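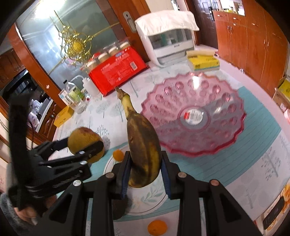

Ripe banana, oranges and the pink scalloped bowl, on the tablecloth with the tree print.

Jillow fruit table notes

Jillow is a small collection about fruit and the bowls it goes into, set at ordinary tables with all the usual bottles and jars still standing at the back. It has 95 clips so far, and I'd dearly love more -- especially of very ripe bananas, speckles and all, which are my favorites!

Labels are plain words: banana, orange, bowl. Fruit I couldn't name is just "round fruit".

Questions go to Stavros Chatzigeorgiou.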